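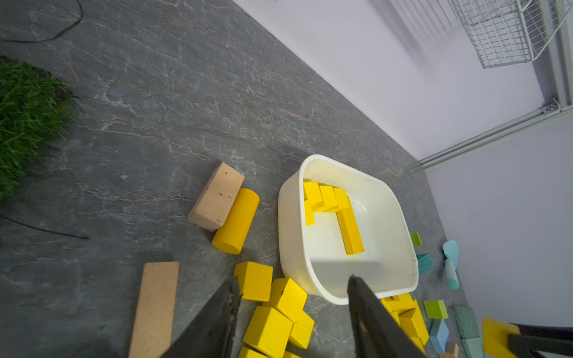
Posted in: Software > Perception & Grasping

Wrist cam block sorting: segmentation merges everything that's the same colour

tinlid_31
Hi all, long time reader, first proper post. I'm working on a two-arm tidy-up task (pick the yellow blocks off the floor, put them in a basin, leave the other colours alone) and I'm stuck on the perception side. Cameras are on the wrists, one each. I use a plain HSV threshold to find yellow, then connected components, then fit a box to each blob and grasp across the short side. Planner is Povaler 12, which I've been pretty happy with.

It's lovely when the blocks are spread out. As soon as they're heaped up I get one enormous blob and the box fit picks a grasp right through the middle of two or three of them. Out of 803 logged grasp attempts the ones on single blocks are nearly all fine and the rest are a mess. Is there a cheap fix before I go off and train something?

gantrygoblin
Watershed on the distance transform. Did me fine for years on bolts and washers. Takes an afternoon.

mossyencoder
Can't agree with that one, sorry gantrygoblin. Distance transform is great for roundish things that just touch. For long blocks lying across each other it'll chop one long block into three and still glue two others together. If you've got depth on the wrist, use the depth edges.

tinlid_31
No depth, only RGB. I did try watershed last night after reading the above and mossyencoder is right, it cut my longest block into pieces. Here's the sort of view I get when the arm is down in the heap:

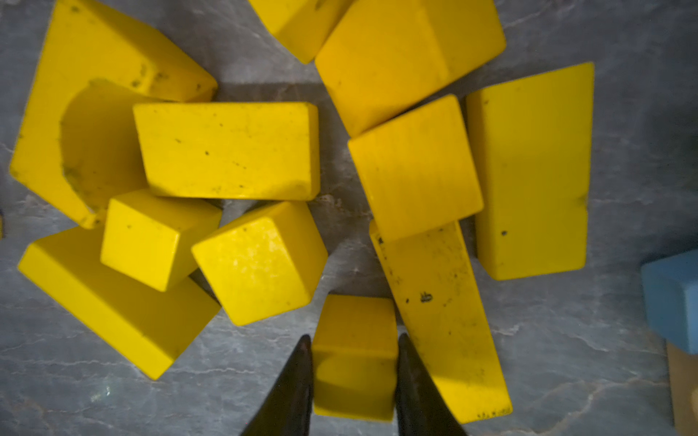 My blob finder gives me one region for pretty much all of that, apart from the bit of blue and bare wood over at the right which it ignores, so at least the colour gate does its job! I thought edges might save me, so I ran Canny over it, but the paint is scuffed and the dark marks on the long wedge-shaped one come out just as strong as the real boundaries between blocks. If I turn the threshold up to lose the scuffs I lose the real edges too. There's also the fingers, which my code currently treats as background, so a block that's already gripped is still on the candidate list. Yes I know.

gantrygoblin
Fair enough, those overlap more than I'd pictured. I'd still try it on the saturation channel before writing it off. And blur first, bilateral, so the specks go and the edges stay.

pipistrelle
Fix the finger thing first, it's the easiest win on the page. The camera is fixed to the wrist, so where the fingers appear depends only on how far open they are. Render a mask from the joint reading, or record one at each of 13 openings and interpolate. Anything touching the inside of both finger masks while the gripper reports contact gets dropped from the candidates. Ten lines of code.

Then for the heap, stop trying to segment all of it. You only need ONE block you can lift. Look for the one on top.

tinlid_31
Ooh, ok. How would you find "on top" without depth though?

pipistrelle
Move the wrist a few centimetres sideways and take a second image. You know the camera pose from the arm, so it's free stereo. Higher things shift more. It'll be rubbish on the smooth bits of paint, but your scuffs are texture, so for once they help you.

mossyencoder
Free if the hand-eye calibration is any good, which in my experience it never is. We had ours out by a couple of millimetres for all of May and the parallax was pure fiction. Personally I'd label a small set and fine-tune an instance segmentation model. Blocks are the friendliest thing in the world to label.

pipistrelle
And then it goes wrong when the light changes and you can't tell why. Bad calibration will mess up the grasps as well, so it needs sorting whatever you pick.

mossyencoder
It goes wrong when the light changes if you labelled it all in the same light! Don't do that. Parkavon has a decent polygon tool with click-to-snap, and the export goes straight into the usual trainers.

urk_steve_no_relation
Another vote for learned masks, but have a look at what happens in the planner too. I'm on the Urkombridge fork of Povaler and it has a "nudge" primitive: if the best grasp scores too low, close the fingers, push the heap sideways a bit, look again. I hardly ever need clever segmentation now because the heap stops being a heap after two nudges.

gantrygoblin
Nudging is cheating :)

urk_steve_no_relation
Toddlers do it.

tinlid_31
Ha. I like nudging on the floor, but what about when there are blocks already in the basin? My second arm is often hovering nearby and I don't fancy them meeting.

urk_steve_no_relation
Give the other arm a keep-out volume and only allow nudges away from it. It's a flag in the fork. Can't remember the name, it's in the sample config.

tinlid_31
Right, update. Finger mask is in (thank you pipistrelle, it took me rather more than ten lines) and the gripped block is gone from the list. Redid the hand-eye calibration with the Bednárik board and it was out by more than I'd like to admit on here. Two-view parallax next, then nudging if that's not enough. mossyencoder, I've downloaded the labelling tool as well, don't shout.

mossyencoder
Not shouting. Label the scuffed ones first.

pipistrelle
Post the disparity maps when you've got them, even if they're horrible

Contact the moderators | Forum rules | Back to top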